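Tumdale Community Workshop -- Member Guide
Last revised April 2025

# Refinishing a Tabletop with Oil

Members may use the finishing room to restore worn tables, desks and benches. The procedure applies to solid wood tops previously finished with oil or wax. Painted and lacquered pieces require a chemical stripper and are covered in a separate guide, available at the front desk.

## Before You Begin

Reserve the finishing room through the member calendar. A standard reservation lasts 60 minutes, and most tabletops need several of them spread over a week. Enter each session separately so that other members can see when the room is free between coats.

Bring the following items:

- Sandpaper in 80, 120 and 180 grit
- A sanding block with a flat cork or felt face
- Lint-free cotton cloths
- Finishing oil, in its original labeled can
- Nitrile gloves and a dust mask

The workshop supplies drop cloths, trestles and the metal waste can for oily cloths. Members may bring any oil intended for indoor furniture. The desk also sells Grollero tabletop oil in small cans at cost.

## Procedure

### 1. Clean the surface

Remove all hardware that can be unscrewed and store it in a labeled bag. Wipe the top with a cloth dampened with mineral spirits, turning the cloth often. Old wax will come away as a gray or yellow film. Continue until a fresh cloth stays clean, then let the wood dry with the exhaust fan running.

### 2. Sand with the grain

Begin with 80 grit only if the top has deep scratches or rings. Otherwise, start with 120. Keep the block flat and work in long strokes that follow the direction of the grain. Sanding across the grain leaves fine lines that darken when oil is applied. Finish with 180 grit, vacuum the surface, and wipe it with a dry cloth.

Grits above 180, including the 600 sheets stocked in the cabinet, are reserved for light smoothing between coats. Bare wood sanded too finely takes up oil poorly.

### 3. Check the color

Test the oil on the underside of the top before committing to it. Leave the test patch overnight and look at it in daylight as well as under the room lights. Oil deepens warm tones considerably, and streaks that were faint on bare wood may become prominent. A strong orange-brown with darker streaks and blotches will suit some rooms and overwhelm others.

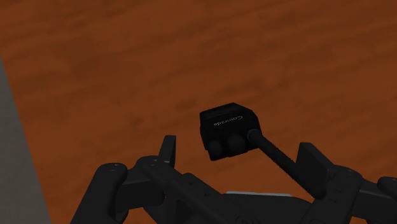 ### 4. Apply the first coat

Pour a small amount of oil onto a folded cloth and spread it in a thin, even layer. Work in sections and keep a wet edge. Allow the oil to stand for the time stated on the can, then wipe off everything that has not been absorbed. Oil left standing on the surface will turn sticky -- the most frequent problem reported by members -- and must be removed with mineral spirits.

### 5. Apply further coats

Let each coat dry fully before adding the next. Smooth lightly by hand with 600 grit, remove the dust, and repeat step 4. Three coats are sufficient for a desk. Dining tables should receive four.

## Disposal of Cloths

Cloths soaked in oil can heat up and catch fire without a spark. Place them in the metal can under water and close the lid. Do not leave them folded on a bench or put them in the regular trash.

## Storage and Questions

Drying pieces may remain on rack 17 for up to 6 days. Attach a tag with your name and the date of the last coat. Questions about finishes may be directed to Brendan Tully at the front desk. The next hands-on finishing class will be held in September, and registration opens to current members first.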